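Halás: Winter Crossing — a long look after a month of play

Posted February 3, 2019

I have been promising this review since before the holidays, and several of you have written to ask whether I had given up on it. I hadn't! I just didn't want to write about a hex-and-counter game this size after one evening with it, because my opinion of a wargame after one evening is usually worth very little. (Those of you who remember what I said about the Brenuldale series after my first try, and then what I said six weeks later, can stop laughing now.)

So. Halás: Winter Crossing is the second boxed game from Gikitent, the small outfit run by Nouhaila Erraji, and it covers a made-up river campaign between two tired armies in the dead of winter. I know some of you won't touch a game unless the battle really happened, and I used to be the same way. What won me over is that the invented setting lets the design be about the things I like best — supply, weather, bridges, and that awful moment when you have to decide whether to pull back across the river or hang on one more turn.

What you get in the box

Two paper maps, a little over 400 counters, a rule book, a separate scenario book, two player aid cards and a pair of dice. The counters are nicely cut and came off the sheets without any tearing, though I clipped the corners anyway because I can't help myself. The print on them is big enough that I can read it without hunting for my other glasses, and at my age I give extra credit for that. Green for the northern army, tan for the southern, and white for the markers.

The maps I'm a little less thrilled with. They are handsome, no question, all soft grays and blues, but the frozen river hexes and the frozen marsh hexes are too close in color. Under a warm lamp I mixed them up twice in the first game, and one of those mistakes cost me a whole brigade. After that I put a small pencil dot in every marsh hex. If you can't bear to write on a map, a sheet of clear plastic and a grease pencil will do the same job.

The box itself is sturdy but shallow. Once the counters are sorted into trays the lid sits up by the width of a finger, so plan on baggies or a big rubber band.

How it plays

Each turn starts with a weather roll, and the weather decides how thick the ice is. Thick ice means that infantry and light guns can cross anywhere, and the bridges hardly matter. Thin ice means everybody is fighting over the 3 bridges on the map. You never know for sure which kind of turn you are going to get, although the scenario does lean things one way or the other as the weeks go by. I thought this would feel like the dice were playing the game for me. It doesn't, mostly, because you get a handful of engineer points that let you shift the result in one stretch of the river, and spending those well is where a good player pulls ahead.

Combat is odds-based with column shifts, and if you have played anything in this hobby since you were a teenager you will have it down in ten minutes. What's new is the fatigue track. Units that attack pick up fatigue, units that march at night pick up fatigue, and when a unit gets to the end of its track it flips and stays flipped until it has spent a full turn out of the line in a town or a camp. It sounds fiddly and for the first hour it is fiddly. Then it clicks, and you start to see your whole army breathing in and out, with fresh brigades going up and worn ones coming back down the road, and I found I cared a great deal about that road.
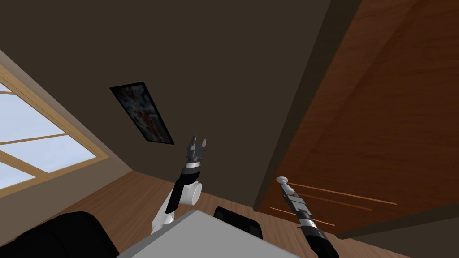 Supply runs along the same roads, which means traffic jams, and here I have to tell you about my second game. I was playing the south against Somkiat Yensuk, who is a far more patient player than I am, and I had a lovely attack lined up against the middle bridge. Everything was stacked and ready. But I had sent two worn-out brigades back down the only decent road, and they were sitting right where my artillery supply had to come through. No shells, no attack. Somkiat just quietly dug in and let me untangle myself, and by the time I had done it the ice had gone thin and my chance was gone with it. I lost that one badly and enjoyed every minute.

The rule book

It's good, with a few sore spots. The rules are numbered in the old style, there are plenty of cross references, and the long worked example of a combat over ice is the best part of the book. Retreats are where it gets muddy. The text says a unit forced back over thin ice "checks for loss," but it doesn't say whether a stack checks once or each unit checks on its own. We played it as each unit, and it was brutal. I wrote to Gikitent about it and got a kind note back the same evening: it's once per stack, and it will be in the errata. So please, pencil that into your copy before you start!

The index is only half a page and leaves out "camps" altogether. You'll find them under movement.

The scenarios

There are 7 of them, counting the campaign. The first two are small, use one map, and can be finished after supper on a weeknight. I would start with "The Mill Road," which has very little in it apart from basic movement, combat and weather, and leave the night march rules alone until you've got through it. The fourth one, "Two Days' Bread," is my favorite by a mile. The northern player has almost no supply and a big lead on the map, and has to decide how much of it to give back. Nabila Alaoui and I have played it from both sides and neither of us is sure yet who ought to win.

The full campaign is a big bite. We left it set up through most of January and played a couple of turns at a sitting, and it took us the better part of the month. If you have cats, or a family that likes to eat at the table, think hard about where you are going to put it.

Playing it alone

Plenty of you play solo, and I do too when the roads are bad. There's no solitaire system in the box, but the game takes to it pretty well. There are no hidden units and no hands of cards, and the weather roll keeps you from planning too neatly for either side. The only thing that suffers is the engineer points, which are meant to be bid in secret. I've been rolling a die for whichever side I'm less fond of that day.

What I'd change

I'd like different colors for the marsh, as I said, and a thicker scenario book cover, since mine has already come away from one staple. I would also like a proper turn track. The one printed on the map is tucked under the title block, and the weather marker and the turn marker end up sitting on top of each other. And I do wish the southern player had something more to do in the first few turns of the campaign besides wait for the railroad to open.

Who it's for

If you liked Fimthorpe for its slow squeeze and its long lines of wagons, I think you will be very happy here. If you like tanks, or a game where something blows up on every turn, I'd try it at a friend's table first. It is a thoughtful sort of game, a bit chilly, and it rewards people who look after their troops.

The first print run was 1,000 copies, and I'm told there are still some on the shelf, though the shop where I bought mine had just the one left. I'm keeping my copy, pencil dots and all. Mekdes Degefa has already claimed the north for our next campaign, so I'll be stuck waiting for that railroad again, and I will let you know in the comments how it goes once the errata sheet is out.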